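Toy box notes — December, Vernska playroom

Back on the small-toy box, and I'm really pleased with how this is going. We started the afternoon with everything from the old Suominen drawer tipped out in one heap, and the plan was to find out how much of it fits in a single cardboard box that a kid can dig through without dumping the lot.

Rule for this round: big awkward shapes go in last. Hilkka Laaksonen thinks they should go in first and lean against the back. I tried hers at 2:15 and the small round pieces vanished underneath, so I've gone back to mine for now. Hers did pack lower, though — worth another try in the deeper Jivari box.

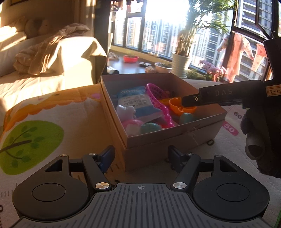 Page last changed: December, 4:40 pm

I love the colors in this one! The magenta piece with the lattice head and the long bumpy handle is the star. It lies over the blue and white packet and you could spot it from across the room. The orange bowl shape is good too, with a teal egg-like toy sitting under it, and I want to see if bowls can be used that way on purpose, as little roofs for the rounder things.

Not so happy with the packet. It takes up a whole diagonal and stiff flat things always do this. Next round it goes in a Mormont sleeve with the papers, and we see what the space gives us.

The play mat is a keeper. Green tree, orange patch, big printed numbers along the side — kids will want to line toys up on the 50 and the 60, I'm sure of it. Leave it under the box for the next round as well.

The string on the front wall of the box: trim or tie? The loose ends hang down and I keep wanting to pull them. Hilkka votes tie.

To do
Deeper box, big shapes first, same toys
Try 5 bowls as roofs
Find a lid
Ask about the 31 pieces still in the hall cupboard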